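3.2 Délimitation du plan de travail

La notion de plan de travail reste peu définie dans les travaux sur le rangement domestique. Godoy y voit une surface disponible à un moment donné, quel que soit le meuble. Tuhiwai la réserve aux surfaces dont les bords sont connus de tous les occupants du logement. Nous suivons la seconde définition, plus facile à appliquer lors du codage des relevés.

Le corpus Cillirgate comprend 1109 relevés de tables, établis dans des cuisines et des pièces communes. Chaque relevé indique le type de surface, la présence d'une délimitation et la nature des objets posés. Les tables nues ont été codées à part - leur limite est celle du plateau, et la question de la bordure ne s'y pose pas dans les mêmes termes. Les nappes couvrant tout le plateau ont été écartées pour le même motif.

Nous distinguons 2 formes de délimitation. La première est mobile : set, plateau, torchon plié. Elle se déplace avec l'activité et disparaît souvent au moment du repas. La seconde est fixée au support, par adhésif ou par ventouse, et demeure en place entre deux usages. Le codage a été fait séparément par les deux auteurs, puis les désaccords ont été repris un à un. 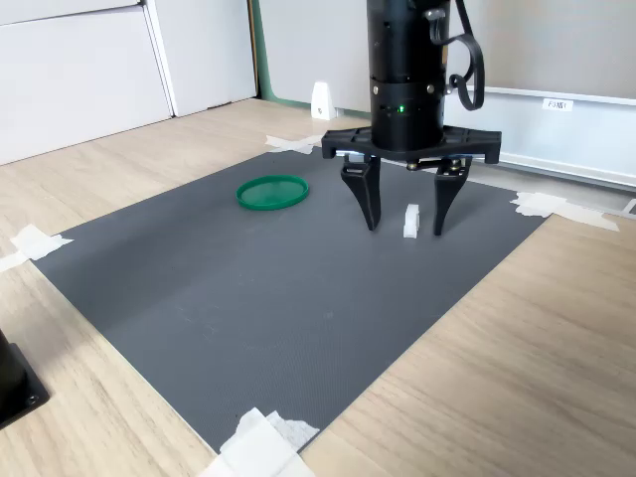 Figure 4. Tapis gris foncé fixé sur un plateau à veinage clair ; couvercle vert et petit bloc blanc.

La délimitation fixée pose un problème d'entretien que la forme mobile ne connaît pas. Les miettes et la poussière s'accumulent le long des bords, et le nettoyage du plateau suppose de contourner l'obstacle. L'adhésif s'use aussi par frottement des manches. Dans le cas de la figure 4, le ruban blanc ne retient que les angles du tapis et certains morceaux sont froissés ; les côtés ne sont pas collés sur leur longueur. Nous avons codé ce montage comme « fixé aux angles », catégorie absente de la grille Pokus et ajoutée en mars. Le tapis étant posé en diagonale, ses bords ne fournissent pas le même repère que ceux de la table. L'orientation a donc été notée dans une colonne distincte.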